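Bindetcombe Ballot Box, Standard Size

Polling station equipment / Ballot boxes / Standard

The Bindetcombe is a rigid ballot box for parish polls, town and district elections and neighbourhood plan referendums. It holds up to 1,000 folded papers of ordinary local election size. For combined polls we suggest one box per contest, with a different coloured label on each.

The box comes flat and is put together without tools. Fold the sides up, press the base down until all the corners click, then fit the lid. Presiding officers usually manage it in a couple of minutes once they have done one before. It folds down again after the count and a full set for a small district will go on one shelf.

Body: black corrugated plastic
Lid: black, with a single slot and sliding cover
Height when assembled: 65 cm
Seal points: 2 on the lid, 2 on the slot cover
Handles: cut into both short sides
Label panel: front and back

Seals are not included. The seal points take any standard pull-tight numbered seal, including our Derholm seals, sold in bags. If you already have stock from another supplier, check that the tail is narrow enough to pass through the hole before you order boxes in quantity.
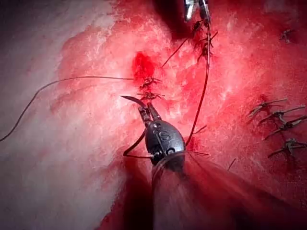
The slot cover slides shut at close of poll and is sealed in that position. It can't be lifted out while the lid is on. Older Bindetcombe boxes had a hinged flap instead, and lids from those boxes do not fit the current body. If you are replacing lost lids, look at the underside: current lids have a raised rim all the way round, and the older ones are flat.

Labels are sold separately in packs of 8. They can be written on with ballpoint or marker and peel off cleanly if removed within a few weeks. Left on over winter they tend to leave some glue behind, which comes off with warm soapy water. Please don't use white spirit on the plastic.

Delivery

Stock orders normally leave our Trudcombe warehouse within two working days. Orders for the May polls should reach us by the start of April. We deliver to council offices, stores and depots, but not to polling stations. Somebody must be there to sign for pallets.

Returns

Unused boxes can be sent back in their original wrapping. We can't take back boxes that have been assembled or labelled.

Also in this range

Bindetcombe Ballot Box, Large
Derholm numbered seals
Agbayani folding polling booth, single
Agbayani folding polling booth, wheelchair height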